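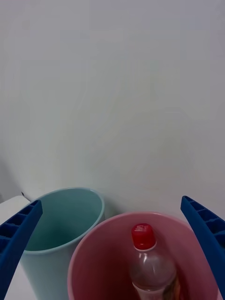 Cups for the Front Room

If you have been by the Trusville reading room lately, you will have noticed that we finally have something to put drinks and pencils in. The old paper cups are gone, and in their place we have a set of colored ones, light blue and pink, wide enough at the top that even our youngest visitors can drop a marker in without much aim.

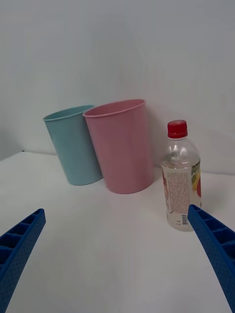 Page last changed: 2021-07-27

The plan, such as it is, goes like this. Blue is for pencils and markers. Pink is for whatever you are drinking, so if you bring a bottle with you, please stand it in a pink cup while you read and it won't tip over onto the books. We lost a lovely atlas to grape juice last October, and I still think of it fondly. A bottle with a good screw cap can go on the table next to the cups if you would like it closer to hand, but do tighten the cap first — my grandson has taught me a great deal about loose caps.

Barrett Holloway found the cups on a trip to Corgate and brought back 40 of them, which seemed like a lot until the summer readers came in. He would like everyone to know that they stack, and that he would be very happy to find them stacked when he opens up in the morning!

At the end of your visit, empties go in the bin by the side door and cups go back on the white table, against the wall. Anything left in a cup overnight gets moved to the lost and found shelf, where there are at present two erasers, a hair clip and somebody's very nice fountain pen. Do come and claim the pen. It has a green barrel and it leaks a little.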